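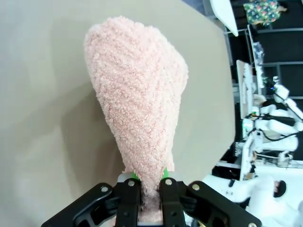

Pink terry-cloth towel in a black gripper

Hovari Voter Guide
Progress report to the Sowah Fund
Nov 16, 2022

Period covered: October through the city election

The grant paid for a printed and online voter guide for the Mostwood city council and school board races, plus candidate forums in the districts that have not had one in recent elections. The guide was published and the forums were held. Some follow-up work is still open and is listed at the end.

Candidate questionnaires

We sent the questionnaire to all 55 candidates who qualified for the ballot. It asked the same questions of everyone running for the same office. Council candidates were asked about rent, street repair, the shelter on the old freight lot and how they would vote on the parking ordinance. School board candidates were asked about bus routes, class size and the bond measure.

The first deadline passed with only 20 answers in hand. We moved it back a week and called each campaign that had not replied. More came in after the calls, mostly from council candidates. School board candidates were slower, and several told us they had never seen the email. Next time we will send a paper copy to the address on the filing form at the same time as the email.

Answers were printed as received, with a word limit. One campaign went over the limit and asked us to run the full text. We ran the full text online and the shortened version in print, and made the same offer to every other campaign.

The printed guide

Printing was late. The printer had a paper shortage and could not give us the stock we had ordered, so we changed to a lighter newsprint and gave up the color cover.

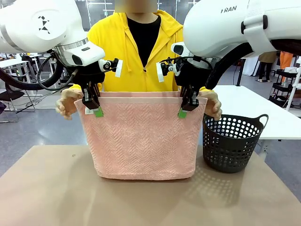
The change saved money, and we used it to add pages for the ballot measures, which had been planned as online only. Copies went to the branch libraries, the senior center, laundromats and the bus station. The library branches ran out first. We moved copies over from the bus station, where fewer were being picked up.

The Spanish edition was ready four days after the English one. That gap was too long. Mail ballots had already gone out, and the translator did not get final copy until the English pages were at the printer. The schedule for the next guide has both editions closing on the same day.

Forums

We held two forums, one at the Stirkitz branch library and one in the middle school gym on the east side of Mostwood. Stirkitz was full and people stood along the back wall. The gym was less than half full. It was the same night as a high school football game, and we should have checked the school calendar before booking.

Both forums used written questions from the audience, sorted by topic before they were read out. Two candidates for the Stirkitz seat declined to attend. Their chairs were left off the stage and the moderator read a short statement that they had been invited.
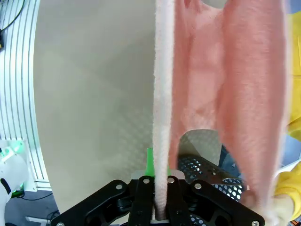
Fabric held between the fingers of a gripper

Budget

Spending is within the approved total. Printing came in under the line and translation came in over it. We are asking to move the remaining printing money to translation to cover the last invoice. Room rental and sound equipment matched the estimate.

Work still open

Certified results from the county are not in yet. When they are, we will add them to the online guide and keep the questionnaire answers posted so residents can compare them with later votes.

A short survey is out to the campaigns and to people who left an email address at the forums.

The final report and receipts will follow once the translation invoice is settled. Please let us know if the budget change needs a separate form.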